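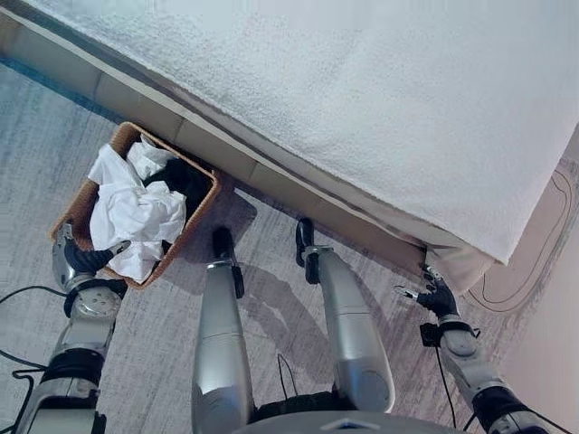 4.2 Basket placement at the bedside

Journal > Household Textiles > Full text
Contents Abstract Figures References Print

The bedroom layout follows the Pivari housing survey, in which the bedside was the most common place for clothes waiting to be sorted. A rectangular woven basket stands on the carpet against the bed base, and the bed carries a white textured cover. The load is a small mixed one of black and white garments.

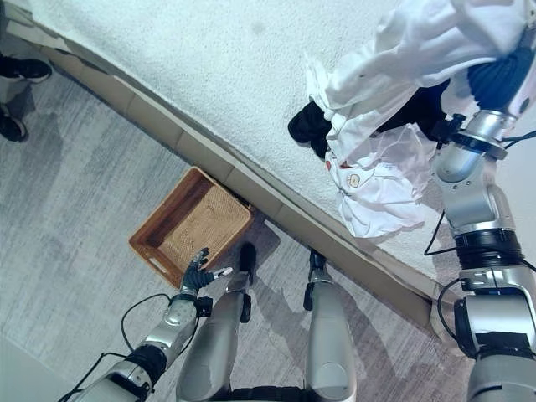 Two surfaces are therefore in use, and they differ in what they show. On the bed a garment can spread out, so a printed motif remains legible. White items are harder to separate by eye against a white cover - the black ones are not affected. We scored outline visibility on the Harahap scale for both surfaces. 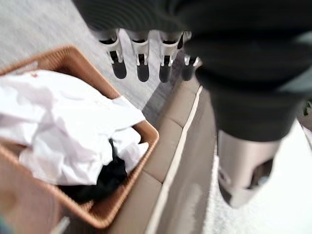 In the basket, folds overlap and a dark item may show only as a patch under or behind a light one. The Gremmont data set of 600 loads gives little help with this case, as its garments were laid out singly.

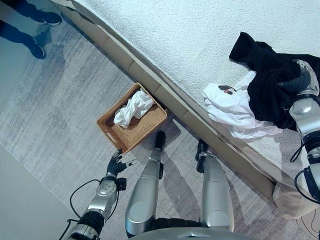 A further point concerns the rim. Cloth resting over the rim was counted as inside the basket if more than half of it lay within. Items on the bed were counted as a pile when they touched, whatever their colour. Basket angle was left free, provided one long side faced the base.

Figure 5. Woven basket, bed and mixed black and white clothing in the bedside layout.

Related articles
Nesard: Fold overlap in small mixed loads
Open and lidded baskets in 200 bedrooms
Carpet, cover and contrast: a short review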